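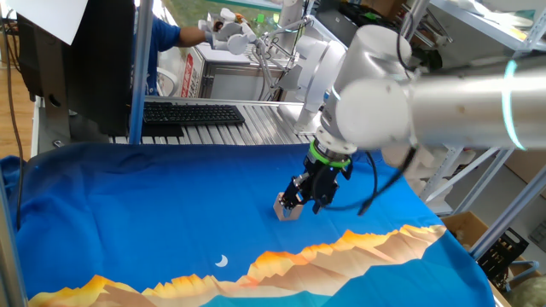

Why not just go by the end credits, the Hilbridge desk wrote back this morning, when every print we hold has them?

24 Apr 2023

Good question, and it set off the best day we've had on the filmography project! The end credits on the Banero print are not the same as the ones on the Tapsell print. Same film, same running order, but the Tapsell copy gives the lead's sister to a different actress. So going by the end credits means picking a print, and then we need to know which print came first.

Pulled both cast cards and put them side by side. The Banero card is set in a narrower type and the last line is squeezed in, which looks to me like a name added late. Want a second pair of eyes on that. The dubbed release has a third version — no sister at all, just "and others."

Then the fun part. We have 200 call sheets from the Prollano shoot, and I'd only ever used them for dates. They list who was in makeup and when! Got through 19 before lunch. The sister turns up on 2 of them, under a stage name I have never seen in any of the fan biographies. If it holds, she has one more film to her name than any page gives her, and it's a speaking part.

Not touching the database yet. It has over 2,000 cast entries and I broke the sort order last time I edited in a hurry (sorry again). Putting this one in as "disputed" with both prints cited.

To do:
- rest of the call sheets, makeup column only
- ask Tapsell if the lab slip for their print survives
- check the lobby cards, the small billing at the bottom
- reply to Hilbridge, and thank them — it was the right thing to poke at
- birth year for the lead still has no source, leave it blank

Would love to have the sister's page done by June. Starting again on the call sheets tomorrow, from the ones with the coffee ring.

3 comments | 5 shares

Contact | Copyright Filmography Workshop | Back to top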